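The cloth bag is not free

In my building in Tundport there is a drawer beside the mailboxes where people leave the bags they don't want. Last September I opened it to leave two of mine and it was already full. All of them were cloth. Most looked new, and many had the name of a shop or a conference on the side.

I come from a small town where my grandmother had one bag for the market. It was made from an old curtain, and when the handle broke she sewed it again. I don't tell this to say that the old life was better. She had one bag and she knew where it was, and I have nineteen and often I go out without any.

My opinion is that shops should stop giving cloth bags as gifts. I know this sounds unfriendly. When our city began to charge for plastic bags, I was in favor, and I am still in favor. But after this the cloth bag became the thing that everybody gives. You buy a pair of socks at Zutex and you receive a bag. You visit a language school to ask the price and you receive a bag before they tell you the price.

Cotton needs water, land, and work. Somebody cuts it, somebody sews it, and then it travels very far to hold a brochure for twenty minutes. If I use it for years, I accept this. If it goes from the brochure to the drawer, I think we have only changed the material of our waste.

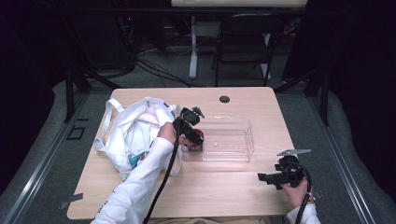

*A white cloth bag and a clear plastic container on a table.*

My neighbor Fulvio Pagano does not agree with me. He says that a free bag teaches people a good habit, and that a person who must pay for it will take the plastic one. He worked many years in a grocery store, so I listen to him. Maybe for the first bag he is right. For the tenth bag I cannot follow him, because by then the habit should already be there, or it will not come.

There is also the question of containers. At the Nororo bakery you can bring your own box, and Aparecida Medeiros, who has the shop, puts the cake directly inside. She does not give a discount and she does not give a gift. She asks, "Did you bring something?" I forgot my box two times and felt a little ashamed, and after that I kept it by the door. This small question did more for me than all the printed bags with leaves on them.

So I would ask the shops for something very simple. Put the cloth bags behind the counter, with a fair price, and let the customer ask. And I will take my two bags home again, as there is no room in the drawer.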